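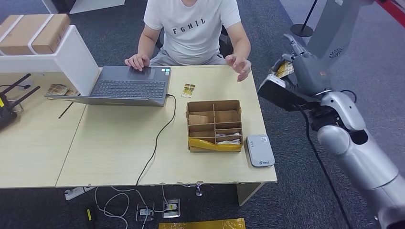

Ticket: Label printer on packing bench 2 drops jobs after lunch
Status: Closed, watch for a week
Opened by: Milagros Orellana
Assigned: Carter Lavoie
Site: Thygesen warehouse, ground floor
Priority: Normal, changed to High, changed back to Normal

Milagros Orellana, 1:52 pm
Bench 2 label printer stopped again. Jobs go from the Jakanero screen, it says sent, nothing comes out. Light on the printer is green. Turned it off and on, got one label, then nothing. Bench 1 and bench 3 are fine. Same as last week, but last week it came back by itself before I got round to writing it up.

Carter Lavoie, 2:10 pm
Is it every job or only the big ones? And does the queue on the bench PC show anything stuck?

Milagros Orellana, 2:24 pm
Every job. Queue is empty. That's the weird part, it says they printed. Wumora order is waiting, 200 labels, truck is at 4. Can I get this bumped up

Carter Lavoie, 2:26 pm
Set to High. Send the Wumora batch to bench 3 for now. In Jakanero: Settings, Output, pick PACK3, save, then resend the whole batch. Don't use Resume, it will start at whatever label it thinks it got to.

Milagros Orellana, 2:41 pm
PACK3 works. Printing. Slow because bench 3 is using it too but ok.

Carter Lavoie, 3:05 pm
Looked at it remotely. Notes so I don't lose them:
- bench 2 PC can ping the printer address, replies every time
- printer web page does not load from bench 2 PC
- printer web page does not load from my desk either
- driver is the same version as bench 1
- test page from Windows: says printed, no paper
So something is answering at that address. Not sure it's the printer.

Carter Lavoie, 3:20 pm
Milagros, can you hold the feed button on the printer till it spits out the config label and read me the IP line? Should be the fourth or fifth line down.

Milagros Orellana, 3:38 pm
Sorry was loading. It ends in 61.

Carter Lavoie, 3:40 pm
Jakanero has it as 40. So the printer moved. It's supposed to have a reserved address. Who has 40 now?

Oddur Bjarnason, 4:15 pm
Jumping in from network side. 40 is the new door intercom at goods in. It was put on in the morning break by the Hira installer, set by hand, he picked an adress that looked free. The printer was probably off or asleep at the time. It isn't in our reserved list at all btw. Benches 1 and 3 are in there, bench 2 never was. It's been getting the same address by luck.

Carter Lavoie, 4:19 pm
That explains the green light and the empty queue - intercom takes the connection and throws the data away. Doesn't explain last week though. Intercom wasn't there last week.

Oddur Bjarnason, 4:31 pm
Lease log for last week: printer lost its lease overnight, Baldur's loaner tablet got 40 first thing, gave it up a bit after noon, printer got it back. So same cause, other thief. Matches "came back by itself".

Carter Lavoie, 4:33 pm
OK good. What do you want to do, move the intercom or move the printer?

Oddur Bjarnason, 4:50 pm
Move the printer. Intercom guy has left and I don't have the admin login for it. I'll reserve 61 for bench 2 printer and take 40 out of the pool so nothing else gets handed it. Somebody needs to change the port on the bench PC and in Jakanero.

Carter Lavoie, 5:12 pm
Bench PC port changed. Jakanero output PACK2 changed. Test label sent from here, can't see if it came out. Anyone still down there?

Baldur Riis, 5:16 pm
Yes. Three labels came out. One says TEST, the other two say TEST as well but with half the barcode missing on the right.

Carter Lavoie, 5:18 pm
I only sent one. The other two may be from the retries earlier. Half barcode is a width problem, did the roll get changed?

Baldur Riis, 5:25 pm
Roll is the narrow one. Somebody put the narrow stock on, probably when they were trying to get it going. Wide rolls are on the shelf under the bench. Swapping.

Baldur Riis, 5:34 pm
Wide roll in, pressed calibrate. Test again pls

Carter Lavoie, 5:35 pm
Sent.

Baldur Riis, 5:36 pm
One label, full barcode, scans ok on the handheld.

Milagros Orellana, Friday 7:08 am
Morning. PACK2 printing normal. But the packing slips for Wumora now come out on bench 3? Labels right, slips wrong.

Carter Lavoie, 8:02 am
My fault, when you switched output to PACK3 yesterday it saves for slips too, and switching back only does labels. Settings, Output, second tab, Documents, set to DOC2. Needs doing on each login that was used yesterday.

Milagros Orellana, 8:11 am
Done on mine. Sille's login too, she was on it in the afternoon.

Sille Nørgaard, 8:30 am
Confirming slips ok on mine. Separate thing, can we get the printer addresses taped on the printers? When this happened in December we lost half a morning looking at the wrong one, both are called PACK something and the stickers fell off.

Carter Lavoie, 8:44 am
Will do. Making new stickers, printed on bench 2 obviously. Name, address, and the extension for IT.

Oddur Bjarnason, 9:20 am
Reservations done for all printers on the ground floor, incl. the two in returns that weren't listed either. Emailed Hira for the intercom login. Asked them to check with us before setting anything by hand again.

Carter Lavoie, 11:47 am
Ran a bigger test while the bench was quiet, batch from the old Wumora file, 40 labels, all out, none skipped. Left the printer off over the break and back on, came up on 61.

Cause: bench 2 printer had no reserved address, another device took it.
Fix: reserved 61, old address removed from pool, port updated on bench PC and in Jakanero, wide roll refitted.
Still open: intercom login (Oddur, seperate ticket), stickers (me), reorder wide rolls, box of 1000 is the last one (Milagros).

Priority back to Normal. Closing, reopen if it drops again.

Milagros Orellana, 11:55 am
Rolls ordered. Thanks both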